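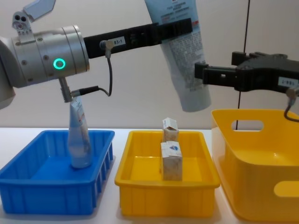 **Where should squeeze tubes go when you're sorting bathroom and medicine cabinet stuff?**

In a container of their own, with the bottles if you're short on space, and well away from anything made of cardboard.

It took me most of a term to get to that answer, so the rest of this report is about how I got there (and the wrong turns, of which there were plenty!). My project was a sorting layout for small household supplies: tubes, bottles, little cartons, the kind of thing that ends up in one big drawer at my mum's place on Colombo Street. I called it Okudeck, mostly so I'd have something to write on the folder.

## The starting mess

My first plan was to sort by what things are for. Skin stuff in one tray, tummy stuff in another, and so on. It sounded sensible and it was a nightmare. Half the items could go either way, and I kept standing there reading the backs of packets. I also had grand ideas about colour coding everything, which I dropped once I'd looked at what the shop had in stock. Blue and yellow, take it or leave it.

So I switched to sorting by shape. Soft or rounded things go in blue, cartons go in yellow. You don't have to read anything, and you can tell at a glance when something's in the wrong spot.

The cartons have two ways of sitting, lying down or standing up, and I tried both.

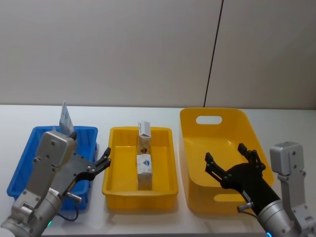

*Small boxes laid end to end in the middle yellow tray, with a flat pack standing at the back of the blue one.*

Laying the boxes down looks neat and I was pretty proud of it. The trouble is that a row like that eats up the length of the tray really fast, and if you want to add a wider carton later you end up shuffling the lot. Standing them up saves heaps of floor space, but the skinny ones go over if you bump the table. I went back and forth on this for ages and my notes from April are basically me arguing with myself.

## Trays versus the big tote

Shallow trays are great for seeing what you've got and hopeless for bulk. That's where the tall yellow tote comes in. I wanted it at the end of the line for anything on its way out of the room, and the handle holes were a big part of why I picked it. I kept it separate from the sorting itself: things get sorted into trays first, and the tote only gets filled at the end. When I skipped that step I was back to one big drawer, just a yellow one.

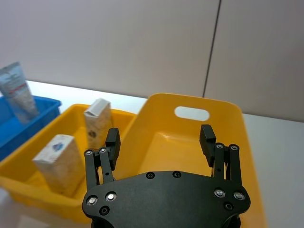
Clalis read my draft and reckoned I was being too hard on upright cartons, saying they're fine in a shallow tray as long as they sit near a wall and you don't leave one stranded in the middle. I tried it and I have to agree. It's going in the final layout.

## How it went

I logged 260 placements using the shape rule, and 11 of those ended up in the wrong tray. Most of the mistakes were flat packs, and fair enough, my rule never properly said where a flat pack belongs. I'd fix that before anything else. The layout with the function rule I gave up on after 192 placements, and I didn't log the errors carefully enough to compare the two, so please don't read too much into my numbers. 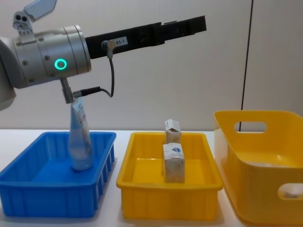 **Ruben Vermeulen**
Student, project author and chief tray-shuffler

## What I'd change

Bottles need more thought. A tapered bottle stands up happily enough on a flat tray floor, but a tray with one bottle in it has a lot of bare space and I kept wanting to chuck other things in there. A divider would help. I sketched one called Skineck, a clip-in strip for the blue tray, and ran out of time to build it (the sketch is in the back of my folder, sorry about the handwriting).

I'd also like to try labels on the rims, and get my mum to use the layout for a few weeks without me hovering. She's already asked if she can have the blue tray.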